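The Oltarville stitch is a hand embroidery stitch in which a short slanted bar is tied down at its center by a loop of the same thread. It is worked on even-weave linen, usually at 92 bars to a row, and leaves a raised ridge on the face of the cloth.

The stitch is first listed in the Wimberg pattern book, which gives 615 border designs – most of them for table linen. The later Kuken variant uses two loops per bar and needs more thread. 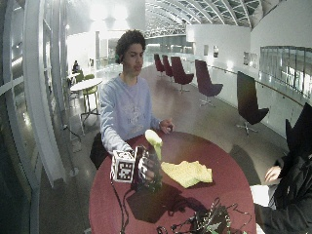
Tension is set by the tying loop. A loose loop lets the bar drift, and a tight one puckers the ground. The Lazaridis collection holds 100 samplers in the stitch, several of them unfinished.

See also: Couching; Counted-thread embroidery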